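3.2 Where folding starts: the first corner
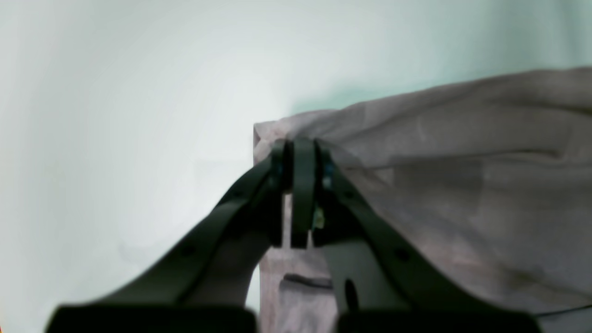

Figure 3. A pale pinkish-beige cloth, crumpled, with a gathered corner held in a fold.

Most household advice on folding begins with a flat piece of cloth. The sheet is already spread on the bed, the towel is already square on the table, and the reader is told which edge to bring to which. We found this a little funny once we started looking at real laundry, where almost nothing is flat. What people face is a heap, and the first thing they do with a heap is look for a corner. This section is about that search, and we think it is the most interesting part of the whole job.

Our material comes from the Vusville household survey, which collected written laundry diaries from 336 homes. Together the diaries describe 921 folding sessions. We asked people to write down what they folded, where they stood or sat, and anything that slowed them down. We did not ask about corners at all! The word came up anyway, in 178 of the diaries, often with real feeling. One person wrote that a fitted sheet "has corners the way a cloud has corners." Another keeps a chair beside the dryer just for pieces whose corners won't show themselves.

Three ways of finding a corner come up again and again. The first is to pick the cloth up anywhere, let it hang, and take hold of whatever point drops lowest. Diarists who do this tend to call it shaking out, and they use it for towels and pillowcases. The second is to find an edge and run it between finger and thumb until it ends. It is slower but works well on big, soft pieces, and several people said they do it while watching television. The third is simply to reach for a bit that sticks up from the pile and hope. We call this the grab, and we had expected it to be rare. It was the usual opening move for small items such as napkins and dishcloths.

The grab deserves more attention than it gets. A gathered point of cloth looks much like a corner when the rest of the piece is bunched beneath it, as plain fabrics are especially good at showing (Figure 3). With no stripe or border to follow, the eye has only folds and shadows to go on. Several diarists described pulling on a promising peak and ending up with the middle of the cloth in hand and all the edges hanging down around it. They then had to start over, and their notes at this point are some of the liveliest in the collection.

Weight and weave matter too. Stiffer cottons keep their creases and give the fingers something to read, while thin jersey slides about and hides its hems. The Wanigasekara classification, which we follow in Section 4, sorts fabrics by drape alone. We suggest adding a second measure, the ease of finding an edge, and we would love to see others try it on their own collections.

There are limits to what diaries can tell us. People wrote after they finished, up to 600 words at a time, and the small motions of the hands are easily forgotten — some entries skip straight from the basket to the shelf. The Orkside pilot, completed in September 2022, used spoken notes made during the folding itself, and those are much richer in false starts. We return to them in Section 5, together with the question of whether folding partners search for corners differently from people working alone.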